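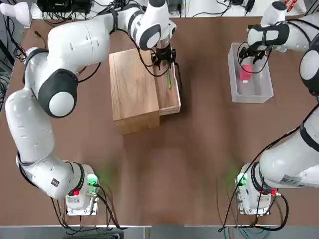

Figure 4. The small wooden box with its drawer pulled out and a thin green item inside.

4.2 The drawer box as a storage object

Of all the objects in our desk-storage study, the little wooden box gave us the most to talk about, and we were delighted by how much behaviour a single drawer could bring out. The box was chosen for its plain shape: a rectangular body, a flat lid and one drawer. Angus Pirihi coded 133 tidying episodes, each starting with an item on the tabletop and finishing when it had been put away or the attempt was abandoned. In 40 of these the drawer was opened further than the item needed. Yule's earlier notes on pencil cases describe the same generous opening, and it was a real pleasure to see it return with such a different container.

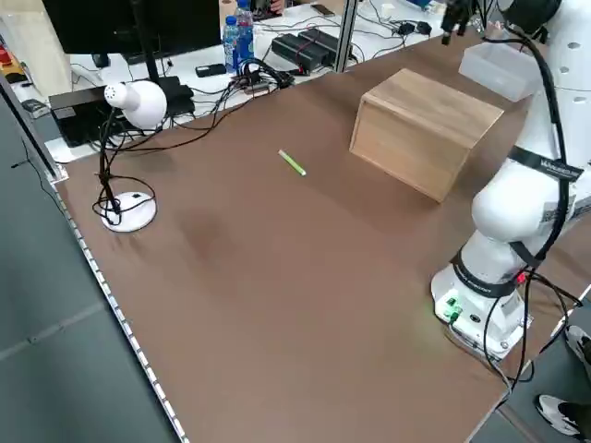

Box closed, with a pale green marker lying on the tabletop.

A marker makes a wonderfully awkward test item. It is long for its width, it can roll, and its resting angle seldom matches the long side of the drawer, so it often has to be turned on the way in. We coded orientation at two points, on the table and after release, and treated anything left across the drawer walls as unfinished. The Vileseo coding sheet has no entry for turning, so we added one (see Appendix B).

Grain and colour also deserve a mention. Pale timber shows its figure most clearly where the light falls directly on a face, and 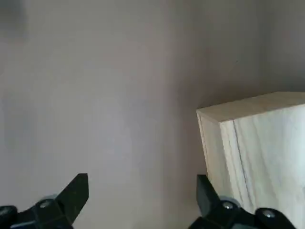 the softer tone of a shaded side helps to mark out the corner between the two. Coders found this a surprisingly useful cue when judging whether the box had shifted. Some 3730 still images were checked in this way, and we would happily use the same box again in the work on lidded containers described in Section 5.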